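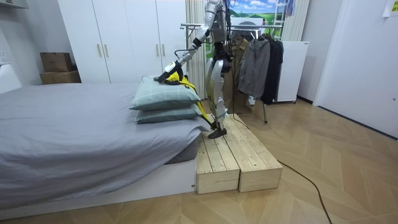
Marian Tollgate

Week 3: Confidence, supply and the caretaker period

Welcome back, everyone, and thank you for the lively tutorials last week (I've never heard the word "prorogation" used with such feeling). Tonight we move on from how governments are formed to how they fall, and what happens in the untidy bit afterwards.

Let's start with the basic rule, because the rest hangs off it. In a parliamentary system the government stays in office for as long as it holds the confidence of the lower house. It doesn't need to win every vote, and plenty of governments have lost on an amendment and simply carried on the next morning. Losing a formal confidence motion, or being refused supply (the money to keep the lights on), is a different matter altogether.

Our main case is the Stamholm assembly, which has 85 members, so the magic number is 43. You'll remember that the government there went into the June sitting with a minority and relied on a written agreement with the Rakitz regional list, a group of 13. When that group withdrew over the ports bill, the agreement still had a clause promising support on supply, and both sides read it in their own way. Please look closely at that clause in your reader. It's a short paragraph, but it does an awful lot of work!

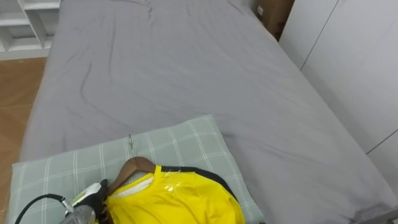
The caretaker conventions come next, and students often find them a bit slippery. Once a government has lost confidence, its ministers normally stay on until someone else can be sworn in, and they are expected to hold off on major appointments, large contracts and new policy. Most of this is unwritten or sits in cabinet guidelines, so a court will seldom step in. The Flimano transport contract, signed well into the caretaker period, is a good test of how far the convention stretches.

Reading for next time: the Vermeulen Inquiry report, chapters two and five only. The whole thing runs to 452 pages and I wouldn't wish that on anybody, though the appendix on royal assent is a treat if you've a free afternoon and a strong cup of tea.

Tutorial question: should a caretaker government be able to advise an early election, and whose advice should count if the house has already named an alternative?

Short papers are due 11th August, by five o'clock, through the usual portal.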